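Metora laundrette to open later on weeknights

The laundrette on Dubey Road in Metora will stay open until 9pm from December, three hours later than now. Its owner, Jandska, said many customers could not get there before closing after work.

A service wash will go up by 25p. The shop has 17 washing machines, almost all of them replaced in the spring, and 3 large dryers for duvets and blankets. The last wash must be started by 8pm.

Jandska's other branch, in Wurnska, keeps its present hours. 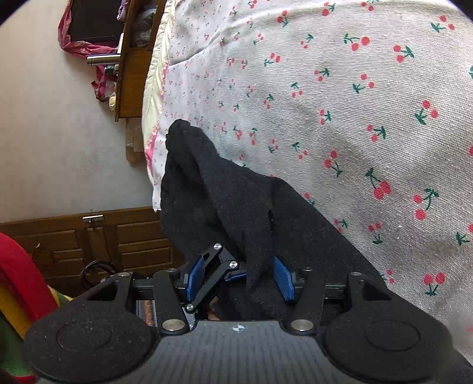
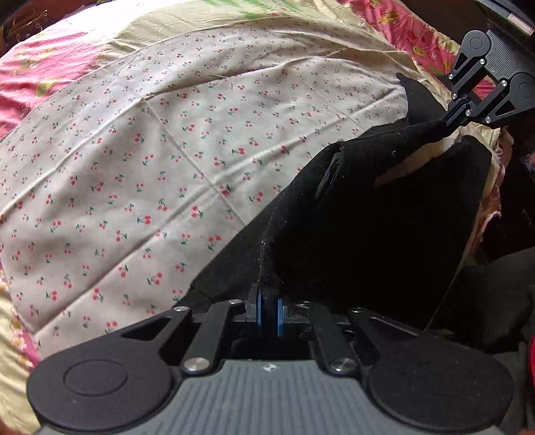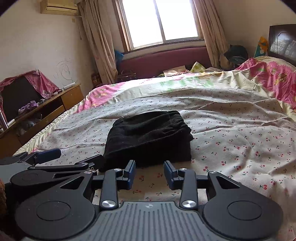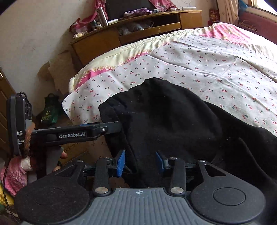 Filed under: Local business

The shop will close at noon on Christmas Eve. Bags left for a service wash must be collected before then.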